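Wendy Birkett had ridden enduro for years before she entered the Nullstead, a two-day navigation rally with 264 km of special stages. She finished, which was all she wanted from it.

"I got lost twice before the first fuel stop," she says. "After that I slowed down and read the roadbook."

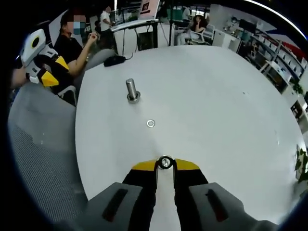 Day two was colder and mostly forest track. Torunn Haugland, riding a Dahlgren 200, caught her at the river and they rode the last stage together - slowly, with one headlight between them.

Birkett is entered again in July. She plans to change her tires, her gloves and not much else.
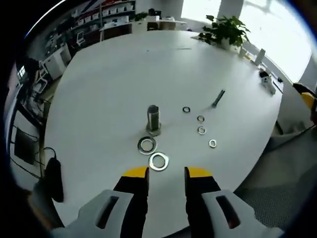

A bolt and washers on the table.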